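Looking after a pair of hand-held grippers: pads, pins and cables

I've been keeping our hand-held grippers in order since July, and I get asked the same questions often enough that I thought I'd write the whole routine down. We have two-handed sets, one gripper for each hand, used for recording everyday tidying jobs. Putting things in tubs, lifting lids, that sort of thing. They don't have an easy life! The job below takes me 30 minutes for a set when nothing's wrong, and most of an evening when something is.

You'll want a hex key set, a soft brush (an old toothbrush is fine), some lint-free cloths, isopropyl alcohol, a small tube of light grease, a few hook-and-loop cable ties and a marker pen. I keep mine in a Gudik tin so they don't wander off.

Start with the pads

Power everything down first and unplug the cable at the gripper end. Now open the fingers fully and look at the ribs on the pads. New ribs have a crisp edge that you can feel with a fingernail. Worn ones feel rounded over, and usually it's the top third that goes first because that's where people pinch things.

Brush along the ribs, not across them, then wipe with a cloth barely damp with alcohol. Don't soak them. I did that with my first pair and the glue let go on both, so that was a lesson. Leave them for 6 minutes before you touch them again.

If a pad needs changing, change both on that gripper, even if the other one looks all right. A fresh pad against a tired one makes objects twist as the fingers close, and you'll spend ages blaming the linkage for it. Peel the old one from the bottom corner, clean off every scrap of adhesive, and press the new one on from the middle outwards. Then leave the fingers closed on a folded cloth overnight.

Then the pivot pins

Hold the gripper upright in front of you and wiggle each finger sideways. A tiny bit of give is normal. If you can hear a click, you've got a pin that's working loose. Mark it with the pen before you do anything else – once you've got the linkage apart they all look the same and you'll have forgotten which one it was.

Snug the pin up a little at a time and work the fingers after every nudge. You're after the point where the click disappears but the fingers still swing freely. Too tight is worse than too loose, really, as the person holding it will squeeze harder to make up for it and their hand will ache by lunchtime. A smear of grease on each pin is plenty. Wipe off whatever squeezes out, or it'll end up on the pads and you're back to the toothbrush.
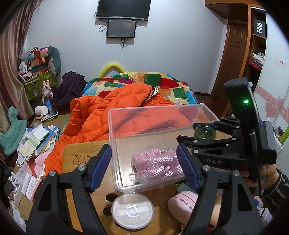 Both sides of the linkage should move together, too. Close the fingers slowly and watch whether they meet in the middle. If one side arrives early, go back to the pins on the other side and check you haven't overdone it. Fathima Roy showed me a nice trick for this: close the fingers on a strip of paper and pull gently. If it slides straight out, you're even. If it swings off to one side, you're not.

Cables

I'd say most of the faults I see are cable faults pretending to be something else. Run your fingers down the whole length and feel for flat spots or kinks. Then look at where it leaves the housing, as that's the bit that gets bent every time somebody turns their wrist. Leave a loose curve there and put your tie a hand's width further down. Never pull it tight!

Plug back in and wait for the light. On ours, steady green means ready. If it doesn't come on, swap the cable with the one from the other gripper before you open anything up. Tania Biswas once took an entire housing to bits on my say-so and it was the cable all along (sorry, Tania).

The pick-up test

Once both units are back together I do a proper try-out with real objects, and I like awkward ones. You need something soft, something crinkly in a wrapper, and something round and smooth. Round tubs are brilliant for showing up a bad pad, as they creep out of the fingers so slowly you can watch it happen. Pick each thing up, hold it still, turn your wrist both ways, and put it down again. Do the same with the other hand.

Write it all down afterwards. I keep a plain notebook with a line for each gripper: pads, pins, cable, test, and the number of grips since the last pad change. We swap at 2,000 whatever they look like. My best pair so far is only at 143, so ask me again later in the year how the new pads are holding up.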